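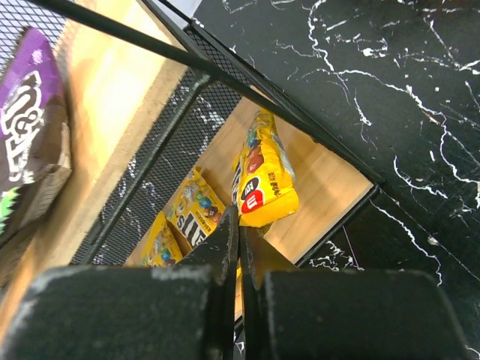
Black wire mesh basket with a wooden base.

Shred Day returns to the Ustach branch in August

Zutinari Credit Union will hold its yearly Shred Day in August in the parking lot behind the Ustach branch. The exact date goes out with July statements and will be posted at the teller windows in all branches. The truck will be on site from 9 a.m. until noon or until it is full, whichever comes first.

Last year 177 cars came through the line and dropped off 378 boxes. The truck filled up before noon and we had to turn people away, so there are some changes this time.

The limit is now eight boxes per household. A box means a regular file box, the kind with a lid and handle holes. Two full grocery bags count as one box. If you are bringing paper for a parent or neighbor, their boxes count toward your car's limit.

Cars will enter from the Zhong Avenue side only. The Main Street driveway will be closed to everything but the drive-through ATM. Stay in your car, open the trunk, and staff will take the boxes out. You can have your boxes back if you ask before they are emptied. Otherwise they go in the cardboard dumpster.

Businesses are asked not to use Shred Day. Business members can call Muchen Shao at the Ustach branch about a separate pickup, which has a fee.

What you can bring

Bank and card statements, canceled checks, old checkbooks, tax papers, pay stubs, medical bills, insurance papers, and anything else on paper with an account number or Social Security number on it. Staples and small paper clips are fine. Plain envelopes are fine, including the ones with windows.

Please take out binder clips, three-ring binders, hanging folders with metal rods, and plastic sleeves. The shredding company will not take CDs, photos, X-rays, hard drives or batteries. Batteries have caused trouble at other events and the crew will send back any box that has one in it.

Newspapers, magazines and catalogs should go out with your regular recycling. They took up a lot of room in the truck last year.

What to keep and what to let go

Members ask us every year how long they need to hold on to things. Xuelian Dong, who has worked in member services for a long time and answers most of these calls, put together the notes below. They are general notes, and your tax preparer or lawyer may tell you something different for your own case.

ATM and deposit slips can go once you have matched them to your statement. The same is true of most store receipts, unless you need one for a warranty, a return or your taxes.

Monthly statements for checking and savings can usually go after a year if you don't need them for taxes. Members who use online banking can look up past statements there, and many decide not to keep paper ones at all. If you are planning to close an account, print or save what you need first. You will lose the online view when the account closes.

Many people keep tax returns and the papers that go with them for seven years. Some keep the returns themselves for good and shred only the backup papers. A single year's return does not take up much space.

Loan papers should stay with you for as long as the loan is open. When a car loan or home loan is paid off, keep the payoff letter and the lien release. Xuelian says these are the papers people most often call about years later, usually when they are trying to sell the car or the house.

Keep receipts for major work on your home, such as a roof, a furnace or an addition, for as long as you own it and for several years after you sell.

Birth and marriage certificates, Social Security cards, military discharge papers, wills, deeds and adoption papers should never go in a shred box. Every year somebody brings a box straight down from the attic without looking inside it. Once it goes in the truck we can't get it back. Please go through each folder at home. The line does not leave time to do it in the lot.

A few words on sorting

Haoran Qin of the Zarnon branch gave a short talk on household paper at the spring members' breakfast, and several people asked for the main points in writing.

He suggests starting with the newest mail and working back. The old boxes have waited this long and can wait another month, but new paper comes in every day. Pick one spot for incoming mail and open it there. Bills to pay go in one stack, papers to file in another, and junk mail goes out the same day.

For the old boxes, he does one box at a sitting. He marks the lid with the word KEEP or SHRED when it is done, and he tapes the SHRED boxes shut so that nothing gets added or pulled back out.

For filing, he uses one folder per year for taxes and one folder per account for everything else. He tried a more detailed system for some years and stopped keeping it up.

If you share a home, tell the other people in it before you shred. Fengying Shao, who works the Zarnon drive-through, asked us to add that one.

Prefer to cut down on paper?

You can switch to online statements from the Settings page after you log in, or by asking any teller. You can switch back at any time. Tax forms are a separate choice on the same page, and some members like to get those by mail even after they have given up paper statements.

Help needed in the lot

We are looking for members and family, age 16 and up, to help direct cars from 8:30 a.m. to 12:30 p.m. There is no lifting. Coffee, water and a sandwich are provided, and the shirt is yours to keep. Call Jinfeng Xiong at the Ustach branch if you can take a shift.

We will also have the food pantry barrel out again. Last August members gave 2,000 cans and packages, and the pantry has asked for peanut butter, rice, canned fruit and cereal this year. Please check the dates on what you bring. Cash gifts can be handed to any teller inside, and the lobby will be open during its normal hours.

Shred Day will go on in light rain. In case of a storm, check the message on the main phone line after 7 a.m.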